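Tuesday, September 22, 2020 – Workshop notebook, Bay 6. Entry by H. Belhaj. Subject: Hattar gripper, wrist camera mounting and finger pad trial.

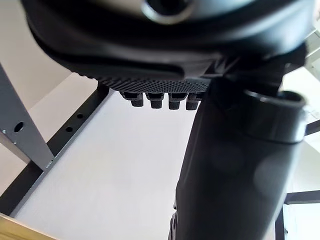 ## Status at start of session

The Hattar arm was returned to the bench frame last week with the replacement gripper fitted. Two matters remained open from the previous entry: the position of the wrist camera, and the choice of pad for the fixed side of the gripper. Both were taken up today. The wiring of the second joint was left alone pending the arrival of the connector ordered from Bromar.

The camera now sits close under the housing. At this distance the black housing takes the entire upper part of the view, and the thick finger segment runs down the right side to the bottom. The usable part of the view is therefore the center and lower left, where the bright flat surface behind the parts can be seen. This is less than was planned for. The drawing allowed for the housing to take the upper quarter only, but the drawing was made for the old gripper, and the lip of the new one hangs lower and sweeps further toward the center.

## Camera position

Three positions were considered and two were tried.

- Position A, on the original bracket holes. The lens looks past the lip at a shallow angle. The dotted pad and the row of pegs under it are in view, as is the collar on the finger segment. Retained for now.
- Position B, one hole further out. The finger segment no longer covers the right side to the same degree, but the cable is pulled tight when the wrist turns past 138 degrees. Rejected until a longer cable is available.
- Position C, on the opposite side of the wrist. Not tried. It would require a new bracket, and the Unov printer is booked until the end of the week.

The gray upright and the black rail of the bench frame both appear at the left in Position A. I propose that we make use of this. The round hole near the lower portion of the upright is easy to find in the view, and the two small holes in the rail lie close to where the rail meets the upright. Taken together they give a fixed reference against which a shift in the camera can be checked before each session. The check would be carried out with the arm in its parked pose, and the result would be written on the sheet kept with the controller. If the holes have moved in the view, the bracket screws are to be examined first.

One reservation should be recorded. The frame is itself bolted together, and the bench was moved in the spring. If the upright is ever loosened, the reference is lost and must be taken again. A strip of tape across the joint, with a pencil line over it, would show whether anything has moved.

## Finger pad

The pad with the raised dot pattern was kept in place for the trial. The smooth pad supplied as the alternative was tested on the same day under the same settings, so that the two could be compared.

Procedure followed:

1. Arm homed and brought to the parked pose.
2. Pad surface wiped with a lint-free cloth and left to dry.
3. Grip closed on the test block at the standard force setting.
4. Block lifted clear of the bench and held.
5. Wrist turned to each side and returned.
6. Block set down and its position marked against the pencil outline.

The test block weighs 760 grams with the steel insert fitted. Each pad was given 17 lifts. With the dotted pad, the block came back inside the outline every time. With the smooth pad it slipped on the turn in 6 of the lifts, and on one of these it was dropped onto the foam. No damage to the block or to the bench.

On this result the dotted pad is adopted. The smooth pad has been returned to its bag, labeled, and placed in the second drawer with the other Hattar spares. It may still be of use for painted parts, where the dots could leave a mark. I have not tested this and would ask that whoever does so use a scrap piece first.

## Pegs under the pad

The four short black pegs on the underside of the pad are not listed in the parts sheet that came from Momen. The sheet shows a plain underside. I have written to Momen to ask whether the sheet is out of date or whether we were sent a different version of the pad. Until there is a reply, the pegs are not to be trimmed, and nothing is to be hung from them or tied to them. The suggestion to route the camera cable past them is declined for the same reason.

It should also be noted that the pegs reduce the clearance under the pad. The approach height in the pick routine was set for the plain version. I have raised it by one step in the settings file and left a comment beside the change.

## Lighting

The white surface is very bright under the overhead lamps. The black parts in front of it come out mainly as silhouettes, with pale reflections along the curves of the housing and the finger segment. For locating the edge of the finger this is convenient. For reading the surface of the pad it is less so – wear on the dots will be hard to judge from the camera alone, and the pad should be inspected by eye and by touch at the start of each month.

I tried the camera with its exposure fixed and with its exposure left to adjust itself. The fixed setting is preferred. With automatic exposure the brightness changed whenever the arm passed over the darker part of the floor, and the edge finder lost the finger for a moment each time. The value is stored under the profile name "bench-day." An evening profile has still to be made.

## Open items

- Longer camera cable, same connector, for a second attempt at Position B. Bromar has been asked for a price.
- Reply from Momen on the pad version.
- Tape and pencil mark across the frame joint. Not done today; the tape roll was empty.
- Evening exposure profile.
- Print time on the Unov machine for the Position C bracket, should Position B fail again.
- Update the arm drawing to show the new gripper. The old drawing should be struck through and kept in the folder.

The shared workshop calendar shows the bay reserved for the woodturning group during the first week of November. The arm must be parked and covered for that period, and the controller is to be locked in the cabinet. Settings file saved to the shared drive and to the card in the controller.

H.B.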